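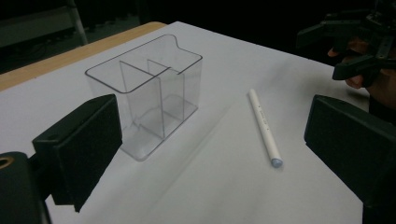 A divided clear plastic container and a white marker pen on a white tabletop, between the two fingers of a hand-held gripper.

Home | Articles | Robots | Faults A-Z | Talk | Log in

Phantom grasp

A phantom grasp (some people say ghost grip) is a fault where a gripper reports that it's holding something when it isn't. The fingers close, the controller says "object held," and the arm goes off and does the next step with empty hands. I've been keeping this entry up for a while now and it's still my favorite fault to write about, mostly because it looks so silly when it happens!

Causes

The usual one is a bad width reading. Lots of grippers decide they've got hold of something by checking how far the fingers closed. If they stop early, there must be something in the way, right? Well, a bit of grit in the slide will stop them early too, and so will a pad that's coming unglued and folding over on itself.

Clear plastic makes everything worse. A see-through box on a white table gives a camera very little to go on, just some gray along the edges and a shadow, and if the box has clear dividers inside, the software can pick a divider as the outer wall. Then the fingers go down in the wrong place. A marker pen is much easier to see, but it's round and it rolls, so you get the opposite trouble: right spot, and then the pen scoots off as the pads come in.

The Lirkeck case

The one most people ask me about is from the Lirkeck packing shop, where a Gurkitz arm was putting pens into divided trays. In August 2023 the arm logged 400 good picks on a shift, and 20 of those trays came out with an empty slot. The log was spotless. Rocío Cáceres, who ran that line, pulled the gripper apart and found the left pad lifting at one corner by 5 millimeters, which was enough to hold the fingers open and fool the width check every so often.

The safety side of it came out in September. A worker reached in to straighten a tray, trusting the status light, which was showing "held" and so (everyone assumed) meant the arm would stay put until release. It didn't. The arm timed out and went home with her hand still over the tray. She got a bruised wrist and that was all, thank goodness, but Lirkeck stopped the line for 5 days and put in a proper interlock on the guard door.

Fixes

Agudelo's old service note says to run an empty close at the start of every shift and compare it with the saved zero. I like that one a lot, it takes no time and it would have caught the Lirkeck pad. Brarach went another way and added a force check after the lift, so the arm has to feel some weight before it moves on. That works fine for trays. For a pen I'm less sure, there just isn't much weight to feel.

And please don't use a "held" light as permission to reach in. Lock it out first.

See also: dropped part, pad wear, false zero, guard interlock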